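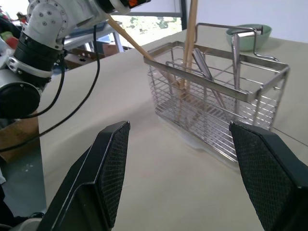
Musicians wanted — Haque Taproom open stage and house band

Posted 4 January 2026

Looking for players for the new house band at Haque, plus anybody who wants a slot on the open stage. Bass is the big one, our last guy moved to the coast. Drums would be great too. Keys if you bring your own.

What we play: old country, some soul, a bit of bar rock. Set list is 17 songs right now and you'd need to know most of them by your second rehearsal. Charts for nearly everything, a few are just lyrics with chords scribbled on top, sorry.

Rehearsals at Itero, unit 322, upstairs over the tire shop. Evenings. Load in through the back, the front door sticks. PA and a decent drum kit already there (bring your own cymbals and snare). Bass amp is OK, not loud.

Pay — door split plus dinner on house band nights. Open stage is unpaid but you eat. Not going to get rich off this.

Open stage sets are 3 songs, sign up at the bar. Originals welcome. No backing tracks please, the room just doesnt sound good with them.

We also have the Grerolora street fair in July, outdoors, two long sets. If you can't do July tell us up front, we'll still talk to you but would need to find a sub.

Need to be 21 or over for the house band, it's a bar. Open stage is all ages till nine.

To try out: send a phone recording of you playing anything, doesn't have to be fancy, and say what you play and wich nights you're free. Mail it or drop it off — Haque Taproom, 1054 Navavbridge Road, attn. House Band. Or come by on an open stage night and ask at the bar, somebody from the band is usually near the stage.

Guitar players, we have three already. Open stage only for now.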